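Cultura Trekonside
1/ The winter programme at Trekonside opens in November. This thread sets out the changes to opening hours, room hire, concessions and the reading room, and replaces the notice issued with the summer leaflet.

Cultura Trekonside
2/ The main hall will open at 10 am and close at 6 pm. On evenings with a performance, the doors on the river side will reopen at 6.45 pm. The street entrance will stay closed after 6 pm while the steps are being relaid.

Cultura Trekonside
3/ Visitors who need level access in the evening should use the side gate and ring the bell marked Office. Staff will be on duty there until the interval. Please allow an extra ten minutes.

Cultura Trekonside
4/ We received 858 replies to the spring consultation. We are grateful to all who wrote, including the many who returned the paper form by post. Replies sent without a postcode were read and counted in the same way as the others.

Cultura Trekonside
5/ The most frequent request, made in 353 replies, was for a later last entry to the exhibition rooms. Last entry will move from 4.30 pm to 5.15 pm from the first week of the programme.
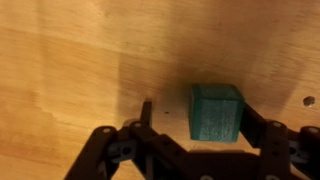
Cultura Trekonside
6/ The second request concerned the price of the season card. The full price is unchanged. The concession rate will now cover full-time carers and anyone under 26, as well as those already listed.

Cultura Trekonside
7/ Existing cards remain valid until the date printed on the back. Holders who now qualify for the lower rate may claim it at their next renewal. We are unable to refund part of a card already in use.

Cultura Trekonside
8/ The Vincze Room will be closed for the first half of the programme for work on the ceiling and the heating. The chamber concerts listed there will move to the upper gallery, where seating is unreserved. Tickets already sold remain valid and do not need to be exchanged.

Cultura Trekonside
9/ Ticket holders who would prefer a refund because of the change of room should write to the box office before the concert. Requests made afterwards cannot be considered. Refunds are paid to the card used for the booking.

Cultura Trekonside
10/ Local societies have asked about the hire of rooms while the Vincze Room is out of use. There are 13 evening dates left in the lower studio. These will be offered first to societies that have lost a booking, and then to others in the order in which they apply.

Cultura Trekonside
11/ Hire charges include chairs, tables and the use of the small kitchen. They do not include the piano, which must be booked separately and may not be moved by hirers.
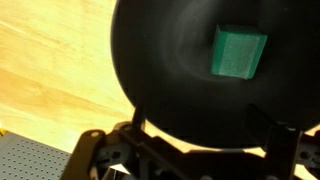 Cultura Trekonside
12/ On the reading room: the Proko collection of local maps, playbills and parish papers has now been listed in full. The list runs to 3,371 items and may be read at the desk. A printed copy can be bought from the shop at cost price.

Cultura Trekonside
13/ Items from the collection may be consulted by appointment on weekday afternoons. Please give the item number and at least two working days' notice. Pencils only, please. Bags and coats should be left in the lockers by the stairs.

Cultura Trekonside
14/ Several of the larger maps are too fragile to be unrolled. Where a copy exists, readers will be given the copy. Where none exists, the item is marked "withheld" in the list, and staff will suggest other sources where they can.

Cultura Trekonside
15/ Correction to the summer leaflet: the choral evening was shown as starting at 7 pm. The correct time is 7.30 pm. The interval will be 20 minutes and the bar will take orders beforehand.

Cultura Trekonside
16/ The car park behind the hall will be resurfaced in two stages, and half of the spaces will be closed at any one time. The three bays for blue badge holders will be kept open throughout, though their position will change. Signs will be put up at the gate.

Cultura Trekonside
17/ The café will keep its present hours. Hot food will be served until 2.30 pm, and drinks and cakes until half an hour before the building closes.

Cultura Trekonside
18/ The full programme is available at the front desk and in large print on request. Copies can be posted to any address in the district free of charge. Questions about bookings should go to the box office, and questions about the collection to the reading room desk.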